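October 17, 2019

The Jinia people say a marble top needs their sealer every August, 17 dollars a bottle. I have my doubts. I paid 495 for the table and skipped the sealer, and I still like the pink veins more than the low black cabinet behind it.

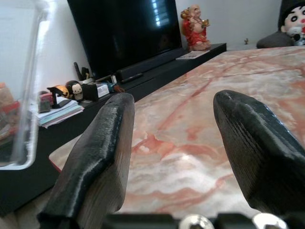 Does marble belong in a living room? For a table that mostly holds cups and mail, it does fine, with coasters.

Dinsa sells a set of those for 100 - no thanks. I cut mine from an old cork board and they slide a little.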